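The Blue Table — Gallery

Welcome to the gallery of our small packing room at Losinura. My name is Rokeya Bhuiyan and I have kept this page since February. Many customers asked me where their orders are prepared, so I decided to show the room and the things in it. Please excuse my English, I am still learning it.

We have 26 regular customers now, and most of them order again and again. The boxes come to us in all sizes, and we never throw away a good one.

1. Boxes waiting on the table

The long white box is lying flat, and the yellow box with the blue border found its place on top of it. In front is a dark navy box with a blue and purple picture, and farther to the left lies a printed sheet with small drawings of food. I like these drawings very much — they make me hungry before lunch.

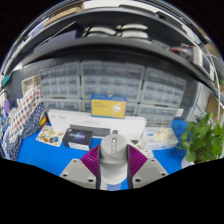

2. About the shelves

The dark gray shelves behind the table are full of storage containers. When we moved in, I spent two evenings deciding what goes where, and I have changed my mind many times after that. Small things go into the drawers, and things we need every day stay in the clear plastic containers, so we can find them without opening the lid.

3. Visiting us

You are welcome to collect your order in person. Please write one day before and bring your order number. The entrance is from the yard side, at door 74. Ring the bell two times — the first ring is often not heard in the back.

Page updated June 2022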